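4.3 Opening the case and identifying the parts

This section applies to desktop towers received for repair, upgrade or parts recovery at a Plurner bench. Read it through once before starting work. Laptops and all-in-one units are covered in Section 6.

Before you begin

You will need:

Medium cross-head screwdriver
Anti-static wrist strap with a working clip
Parts tray with lid
Soft brush
Job card (Tikero form 12)
Torch or bench lamp

Caution: Disconnect the power cord at the wall and at the computer before removing any panel. Switching the computer off is not sufficient. Part of the board stays live while the cord is connected.

Caution: Do not open the power supply under any circumstances. It has no parts that can be serviced at the bench and can hold a dangerous charge after the cord is removed.

4.3.1 Opening the case

1. Shut the computer down and wait for the fans to stop.

2. Remove the power cord, monitor cable, network cable and anything plugged into a USB port. Return customer cables to the bag they came in.

3. Press and hold the power button for several seconds to discharge the board.

4. Lay the tower on its side on the bench rails with the removable panel facing up. Check that no rail presses against a foot or vent.

5. Clip the wrist strap to bare metal on the chassis. Painted surfaces do not give a reliable connection.

6. Release the side panel. Depending on the model it is held by a latch, by thumbscrews or by two screws at the rear edge. Slide the panel towards the rear, then lift.

7. Store the panel upright in the rack under the bench. Do not lean it against the tower.

Note: If the panel does not slide, look for a padlock loop or a security screw at the rear. Record it on the job card and contact the customer before going further.

4.3.2 Identifying the parts

Find each of the main assemblies before disconnecting anything. Layout differs between makes and between model years of the same make, so work from the computer in front of you. 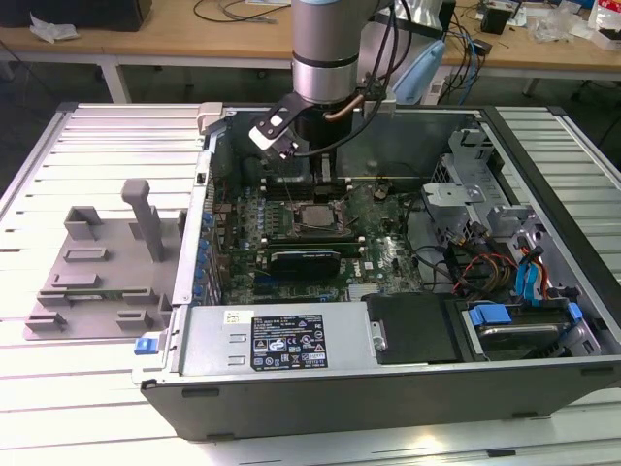
Figure 4-3. Tower on its side, panel removed. Power supply and hard drive bay along the bottom.

Motherboard. The large green board in the middle of the case. On the unit in Figure 4-3 the maker's name, DELL, is printed near its lower right. Handle the board by its edges only.

Processor and socket. Near the centre of the board. The retention lever lies alongside the processor and must stay closed unless the processor is being replaced. See Section 4.6.

Memory slots. To the left of the socket in this view. Note which slots are filled before removing a module.

Expansion card. Below the socket, with a black shroud. A card with a shroud is heavier than it looks and must be supported along its full length when it is released.

Power supply. The silver unit with the black regulatory label. Copy the rating from the label to the job card. A blue release tab sticks out at the left end in Figure 4-3. Do not operate it at this stage.

Hard drive. Held in its bay by two blue clips. No tools are needed where clips are fitted.

Cables. Data and power cables run in a bundle above the hard drive bay. Their colours are not a dependable guide to function across makes. Trace each cable to both ends.

4.3.3 Inspection

1. Direct the lamp across the board at a low angle. Look for swollen or leaking capacitors, scorch marks and lifted components.

2. Check that each connector is fully seated. A connector that has crept out is a common cause of intermittent faults and must be recorded before it is pushed home.

3. Look for loose screws under the board edge and around the drive bay. Tip the tower gently if a rattle is heard.

4. Brush dust away from vents and heat sinks. Hold fan blades still while brushing. Compressed air is permitted only in the extraction booth, at no more than 400 kPa.

5. Enter all findings on the job card, including "none found" where that is the case.

Note: Capacitor sleeves come in several colours. Judge by the shape of the top, which should be flat, and by any residue at the base.

4.3.4 Removing the hard drive

Carry out this procedure only if the job card calls for it.

1. Photograph the cable routing or sketch it on the back of the job card.

2. Disconnect the data cable from the drive. If the plug has a metal spring, press it while pulling. Pull on the plug, never on the cable.

3. Disconnect the power cable in the same way.

4. Squeeze the two clips towards each other and slide the drive out of the bay. Some models release upwards. Do not force the drive if it will not move with light pressure.

5. Place the drive label side up in a Genow sleeve. Write the job number on the sleeve before the drive goes in.

6. Fold the free cables back over the bundle so they do not lie across the board.

Caution: Do not stack drives, sleeved or otherwise.

Replacement clips are held in the Paulík cabinet, drawer 2. Use only clips of the same pattern as the ones removed. Clips that look alike may differ in pin length, and a long pin can damage the drive casing.

4.3.5 Closing the case

1. Confirm that all connectors disturbed during the work are seated and that no cable touches a fan.

2. Account for every screw in the parts tray.

3. Remove the wrist strap and check the case for tools.

4. Set the rear lip of the panel into its groove, lower it flat and slide it forward until it locks. If it stands proud along one edge, lift it off and check for a trapped cable.

5. Return the tower to its feet, reconnect the power cord and carry out the start-up test in Section 4.9.

If the computer does not start, disconnect the power again before reopening the case. Check the memory modules first, then the main power connector on the board.

Revision note: Section 4.3 was reissued in November. The air pressure limit in 4.3.3 replaces the earlier figure. Send corrections to Yakubu Ekwueme, bench documentation.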